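Category: Music & Sound Archives / Datasets / README

# Mistberg Singing Nights: data card

This collection holds the recordings, programs and song notes of the Mistberg Singing Nights, a small concert series of traditional music from the river towns. The series takes place in Pondville every August. The card explains what the files are, how they were prepared, and what a user must be careful with.

Version 2 replaces the first release completely. If you still have the old files, please delete them, as the song numbers have changed.

## What is inside

- `audio/` has the 700 song recordings, one file for each performance of a song. If a group repeated a song as an encore, the encore has its own file.
- `programs/` has the text of the printed programs, typed again by hand.
- `notes/` has the comments which the singers gave us about the origin of a song, when they wanted to give one.
- `songs.csv` is the main table. Start with it.

The recordings come from 11 editions of the series. The last edition is the most complete. From the first two editions we have only the second half of each evening, for the reason that the recorder was started after the break.

## Columns of songs.csv

- `song_id`: a number that stays the same for all performances of one song
- `title_printed`: the title exactly as in the program, with its mistakes
- `title_common`: the title most singers use
- `performers`: names in the order in which they were announced
- `language`: Portuguese, Spanish or mixed
- `start_time`: the hour on the evening clock, for example 8:40 p.m.
- `quality`: good, fair or poor, decided by ear

An empty cell means that we do not know. It does not mean "none". In the column `performers` this difference is important, as several choir pieces were sung by people from the audience who did not leave their names.

## How the recordings were prepared

Kátia Godoy copied the original tapes and cards. Natanael Prado cut the evenings into songs and wrote the first version of the table. The cut is made before the first note and after the applause, so the spoken introductions are mostly lost in the song files. We have kept the uncut evenings too, but they are not part of this release.

No noise reduction was applied. The volume of the quiet songs was raised in the earlier release, and this was a mistake. Now every file has the level of its source.

## Titles and spelling

The titles gave us the most work. The same lullaby appears in the programs under different names, and one name can belong to two melodies which have nothing in common. We compared the melodies and gave one `song_id` to each melody, also when the words are different. Variants with a changed refrain stay together. Variants with a changed meter are separated.

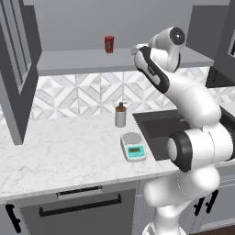
Cauã Camargo wrote to us that he would separate the refrain variants also, because in his family the short refrain and the long refrain are two songs, sung at different moments of the feast, and nobody there would confuse them. He asks that we at least mark them in the table.

We agree with the second part. A column `refrain` is planned for the next version, with the values short, long and unknown. The `song_id` will stay as it is, so that existing work with the table does not break.

## Known problems

- The set by the Pimentel choir has a low hum from beginning to end.
- Edivaldo Quintana is written in two ways in the older programs. In `performers` we use the form he asked for, and in `programs/` we left the printed form.
- The language label was given per song. A song with one Spanish verse is therefore "mixed", even if the verse is very short.
- Almost all start times are taken from the programs and not from a clock in the hall. The evenings often began late.

## Permissions

The performers gave permission for study, teaching and private listening. Use in films, advertising or commercial albums is not included, and we cannot give this permission for them. If a performer asks us to remove a song, we remove it in the next version and keep the number empty.

## How to cite

Godoy, K. and Prado, N. Mistberg Singing Nights, recordings and song table, version 2. Prodela Sound Archive, Pondville.

## Thanks

Catalina Echeverría corrected the Spanish titles and found three wrong languages in the table. Corrections from other readers are welcome. Please send the `song_id` together with the program title, otherwise we can not find the right entry.

Get our newsletter when new recordings are added. You can unsubscribe at any time.

This site uses cookies to remember your language and your settings. Accept / Manage cookies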